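Interrupted Closure on a Tissue Bench: Needle Handling, Throws and Tails

Skills notes, unit 21. Written by Catalina Medina for the Cáceres bench course. Last revised in August.

This page covers the simple interrupted stitch on a short straight incision, worked with two instruments under magnification. It assumes you have finished the needle transfer unit and can tie a square knot on the Pusumel board without looking at the card.

1. Before the first bite

Trim the thread to length before it goes near the tissue. Long thread catches on the instrument wrists, and short thread runs out before the last throw. Look over the full length of the incision and decide where every stitch will sit. Each knot is a separate unit. If one fails, its neighbors should still hold.

Set the first stitch toward one end and work along the line. Finish a knot completely, all throws down, before you start the next bite.
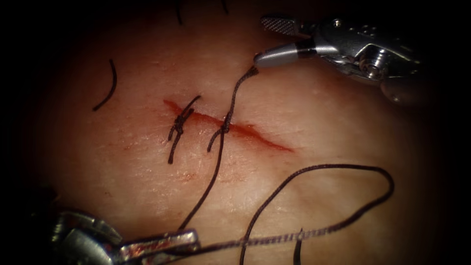 Fig. 1. First stitch tied on the left, second knot partly thrown to its right.

2. Loading the needle

Grasp the needle on its curved body, past the midpoint from the tip. Never grasp the point. Gripping the swage end bends the needle and weakens the thread attachment. Approach the tissue with the point perpendicular to the surface and let the curve do the work - a straight push tears a slot instead of a hole.

The other hand stays open and close by, ready to steady the wound edge or receive the needle. Do not close the grasper on tissue unless you need counter-pressure, and release as soon as the bite is through.
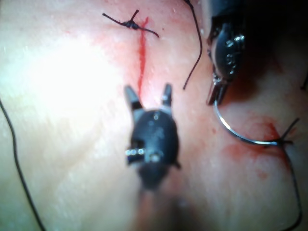 Fig. 2. Grasper with jaws open; curved needle held in the driver, upper right.

If the light flares off the tissue, change the angle of the lamp. Turning up the brightness makes it worse.

3. Throwing the knot

Draw the thread through until a short tail remains on the far side. Park the needle on the tissue where you can see it. Wrap the long end around the closed jaws of the driver, open, take the tail, and pull the two ends apart in line with the stitch. Keep the jaws low. Most loose first throws come from lifting the hands.

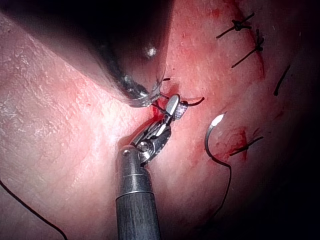
Reverse direction for the second throw. Lay it flat against the first and tighten until the edges touch, then stop. Edges that roll or pucker mean too much tension. Add a third throw in the original direction.

4. Managing loose thread

Keep slack loops to one side of the wound. Before any pull, follow the strand by eye from the jaws to the knot and check that it does not pass behind an instrument. 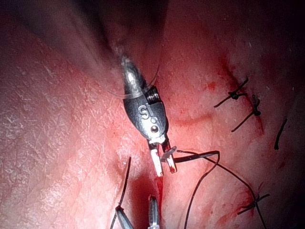 Fig. 3. Black thread running right from the jaws, with a second length looping down.

5. Cutting and logging

Cut tails even, long enough to grip but clear of the next stitch. Enter each finished knot in the Domov log under your bench number, with a note on any throw that slipped. Dispose of the needle in the sharps tub before you clear the tissue.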